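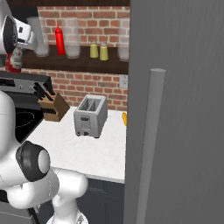 Render: Lourenço Frade, kitchen corner, arm at start pose

From: Lourenço Frade
To: arms-and-hands list
Date: October 21, 2026
Subject: Re: Re: gripper comparison in sim, is it worth anything?

Replying to the list because two people wrote to me directly with the same question, and I would like to type this only once.

On the earlier thread, Dillitz wrote:

> I read your first set of results and I have trouble with them. You ran
> two grippers on the same arm in a rendered kitchen and you got a clear
> winner. In my experience a clear winner in sim means one gripper has a
> nicer collision mesh than the other. Before I order anything I would
> like to know:
>
> - were the finger pads modeled with the same friction, or did you use
> whatever each file came with?
> - did you change the controller between the two, or only the hand?
> - what does the arm do near the fridge? Our kitchen mockup has the
> fridge in the same place and it has eaten more of our runs than any
> grasping problem.
>
> Also, please stop reporting one success number for the whole kitchen.
> A toaster lever and a drinking glass have nothing in common except that
> we would like a robot to stop dropping one of them.
>
> Not trying to be difficult.

You are being difficult, and you were right on the first point, so let me get that over with.

The friction values were whatever each file came with. The Skurkska file had pads with a friction coefficient that would let it hang from the ceiling by a fingertip. The Leclerc file had the default, which means whoever exported it left the box blank and went to lunch. I had looked at both files. I had even left a comment in one of them saying "check this." I did not check this.

So I set both to the same value and ran everything again, 404 runs in all, split evenly between the two hands. The gap on the glasses nearly vanished. What was left is smaller and more interesting, and I'll get to it.

Second point: yes, the controller changed. Not on purpose. The Skurkska hand came with a launch file that quietly set its own joint gains for the arm, and I took the whole package as it was. That meant one hand was riding on a stiff arm and the other on a soft one, and I was giving the hand credit for both. For the rerun I used the soft gains with both, because the stiff ones make the wrist ring after a fast stop, and I don't care to compare hands that are trembling.

Third point, the fridge. I have the same fridge problem. You can see from the render what there is to work with: the door is a big flat slab down the right side with a long vertical handle standing off it, and the counter stops dead against it. The yellow thing jammed in beside it is the item everyone asks about. I left it out of the scoring entirely. Any approach from the side puts the hand through the door, any approach from above needs a wrist angle the planner reaches by way of the shelf, and I learned nothing about grippers from watching it. If anyone wants to write a paper about that corner, they may have it.

Now the results, by object, as ordered.

Glasses on the shelf. I only used the two on the left. The one at the far end has the fridge problem again. With matched friction the two hands are very close on the grasp itself. The difference is on the way out. The Leclerc hand has a longer body past the flange, so when it backs away from the shelf it has to swing wider, and it clips the red squeeze bottle standing between the glasses. It did this in 18 runs. The Skurkska did it in 8. I counted the bottle going over as a failure even when the glass came away fine, and I can already hear the objections. If I reached for a glass at your house and knocked the sauce onto the stove, you would not call it a success.

Shakers. Both hands do fine on the nearer one. They stand side by side and the fingers of the Leclerc are thick enough that it tends to nudge the neighbor while opening. It rarely topples it. I can't get excited about this one way or the other.

Toaster lever. This one surprised me. It's small and low on the toaster, and I expected the boxier hand to struggle. Neither hand grips it in any real sense. Both end up closing the fingers and pushing down with the tips, like a person wearing mittens. The stiffer gains would have helped here, so if toast is your application, ignore my speech about trembling wrists. The other thing I noticed is that the toaster slides. It's light in the model and the friction under its feet is low, so a push that comes in at a slight slant walks it back toward the wall. I don't know what a real toaster weighs. I keep meaning to carry the one from the office kitchen over to the scale, and there is always somebody using it.

Knife block. I did not do the knives. I know they are in the scene. The handles stick up at a slant and look very tempting, and a student here asked me twice. I would like to go on being able to say that I have never taught a robot to draw a knife, even a rendered one. The block stays as an obstacle and it does a good job of it: it sits right in the back corner next to the stove panel, and the elbow planner treats it with more respect than it gives me.

Cameras, since Clendent came up in one of the private mails. I tried their wrist camera model for part of a day. The view is good until the hand is near the glass, and then the clear glass against brick gives the depth estimate nothing to hold on to. It reported the wall. It reported the wall with great confidence. The rendered depth from the simulator has no such trouble because it cheats, and all the numbers in this mail come from the cheating version. Please don't quote them as perception results. The fixed view, the one in the render, has its own trouble, namely that the arm spends its life standing in front of the stove. The black joint ring and the upper link cover a good part of the cooktop at the start pose, so anything placed on the burner would be half hidden before the run began. I'd move the camera if I were starting over. I have now started over twice and have not moved the camera.

What I would do in Dillitz's place: don't order on the strength of this. If you must order, the shorter hand is easier to live with under a shelf, and that will probably survive the trip to hardware, because length is length. I would not trust anything I've said about pads. Real pads get greasy, and mine have never met butter.

Things I still want to try, in no order that should be read as a promise:

Run the shelf task with the approach from further left, over the stove. The red container with the white label sits above the control panel there and will be in the way, but I would rather lose to a container than to a refrigerator.

Put the Leclerc hand on with the wrist turned a quarter. Its housing is wide one way and slim the other, and I've only ever run it wide. Someone on this list mentioned that back in April and I said it wouldn't matter. I'd like to withdraw that.

Take the closing speed down for both. At present they snap shut, and a glass that is a little off center gets batted before it gets held. It looks quite good in slow motion.

If anyone wants the scene, write to me and I'll send the archive with the matched friction file already in it. The old file is in there too, renamed so that you have to try fairly hard to use it. The gains are in a separate file with a comment at the top. I have checked this one.

One request in return. If you run it and your numbers come out far from mine, please send the controller settings along with the complaint. Last time I had three mails telling me I was wrong, and only one of them said what they had been running. That one was from Dillitz, naturally, and it was the long one.

Lourenço

P.S. To the person who asked why the arm starts with its hand up over the stove instead of tucked away somewhere sensible: it's the pose that came with the arm, and every planner I have used can get out of it. I tried a tidy folded pose first. From there it took the elbow straight through the countertop on its way up and came out looking perfectly calm.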